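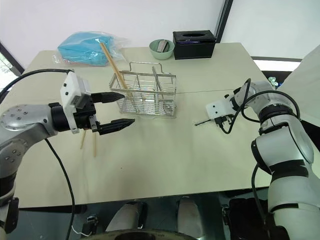
Tilora Twin-Arm Bench Cell
Set-up and care

The Tilora is a two-arm bench cell for handling small household and kitchen items. Both arms work over one shared tabletop. It is supplied by Himel with the arms mounted, the cables fitted and a first calibration stored in the controller. The customer provides a level floor, a mains socket and a network point.

Tools
The left arm carries a parallel gripper with pointed fingers and a camera module near the wrist. The right arm takes a bracket mount for rods and light tool tips. Tools are not interchangeable between arms without a new tool file.

Placing the cell
Stand the cell on firm flooring and lock the feet before switching on. Strong daylight from the side will upset the wrist camera, particularly on metal items, so fit a blind if the cell must stand near a window. Run the set-up routine at the time of day when the light is worst.

Cable runs
Cables on both arms are left with slack at the upper joints. Do not tie them flat to the housing – a loop that looks untidy at rest may be pulled tight when the elbow folds. After any change, drive each arm through its full range at low speed and watch the loop nearest the tool. Replace a cable if the sleeve has split.

Gripper care
Wipe the fingers with a dry cloth at the end of each shift. Check every 200 hours that both tips meet along their length; if they do not, slacken the 2 clamp screws, close the gripper on the setting gauge and tighten again. Long thin items such as chopsticks show up a bad setting first. They turn in the grip when lifted by one end.

Wire baskets and clear wrapping
Wire baskets with dividers should be taught with the handle upright. Keep the approach height above the handle for both arms. Items in clear plastic give poor depth readings and should be kept to the back of the table during calibration.

Faults
Camera lost: reseat the plug at the module, then at the controller.
Gripper slow to close: clean the slides. Do not oil.
Right arm drifts at the tool tip: check the bracket screws, then repeat the tool file.
Arm stops with code 7: the two work zones overlap. Reload the zone map.

Spares
Finger sets and wrist cables are held by Furtado and normally leave the store within four working days. Brackets are made to order by Urkden. Quote the serial number of the arm, not of the cell.

Service contact: Jonas Tanner, Himel
Page revised January 23, 2020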